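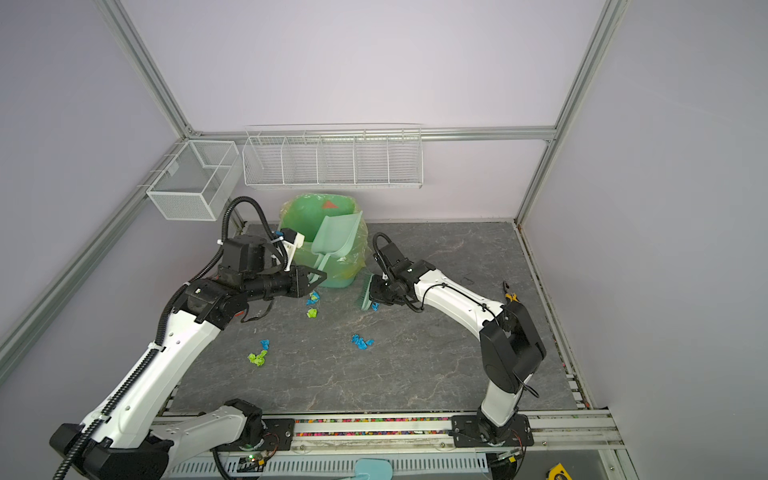 Fig. 1. The sweeping cell at the Brindum open day, with the brush in the right gripper and blue and lime-green paper still on the mat.

Home | Projects | Reports | Visits | Contact

September 5, 2020
By a second-year student, Automation Group 4

Report on our visit to the Brindum open day

Our group had been looking forward to this visit ever since it was first mentioned in class, and I want to begin by thanking everybody at Brindum for letting us stand about in their workshop for most of an afternoon and ask whatever came into our heads. We were 17 students and 2 teachers, and we must have been rather in the way, but we were made to feel very welcome (there was cake!).

The aim of our project was to find out how two robot arms can share a household job that a person does without thinking, and to bring back ideas for our own model, which has to be ready in November. We had read a fair amount about arms on production lines beforehand, mostly from the Primora course booklet, but very little about tidying up, so the sweeping demonstration was the one we had put at the top of our list.

The demonstration

The cell is smaller than I had pictured. It has pale lavender walls and a frame of aluminium rails, and the floor is a dark grey mat with a marble pattern, which shows up the litter nicely. The two arms are mounted on a rail along the front and reach in from either side, so that they meet near the green bin at the back. The job is to sweep up crumpled paper with a brush and dustpan and get it into the bin, and I am sure everyone reading this has done it a thousand times and never once wondered which hand goes first.

That question of which hand goes first took up a good part of the talk. When you or I sweep, we shuffle the dustpan along a little with every stroke. For the arms each of those shuffles is a separate decision, and both arms want to be in the same bit of space at the same moment. We were told that the team had recorded 639 practice runs of this one job before the open day, and that the early ones were mostly a matter of the arms getting in each other's way.

Fig. 1 shows how tight it gets at the bin. The brush is just to the right of it, bristles down, while the left gripper is pointing at the base of the dustpan, which is standing up inside the bin against the bag. Somebody in our group asked whether the loose edges of the bag were a nuisance, and the answer was a very heartfelt yes. A thin bag never hangs the same way twice, and it is far harder to plan for than a hard plastic rim.

I was also very taken with the cables. On the left arm a ridged black conduit runs along the links, held with white cable ties, and then goes up in a great tall loop over the wrist. At college we had taped ours down flat and wondered why the wrist kept stopping short! Leaving plenty of slack seems such an obvious thing now, and it was the first change we made when we got home.

Other things we saw

We spent a shorter time at the Wedia stand, where there was a display about choosing motors, and at the Cisneros table, where we could try guiding a small arm by hand. I found this much more tiring than expected, and my respect for anyone who does it all day has gone up a good deal. The queue was long, so not all of us had a turn.

What we will use in our project

We have decided to keep to one colour of wall and a plain dark floor in our own model, and to use paper balls in two bright colours. We will start with the brush already in the gripper and leave picking it up for later, if there is time. The bin will have no bag at first. We have argued a lot over whether the dustpan should be fixed in place, and at the moment the vote is in favour of fixing it, though I was on the losing side and would still like to try it the other way before November.

Our drawings and the parts list are in the project folder, and the notes from the motor display will be added once they have been typed up.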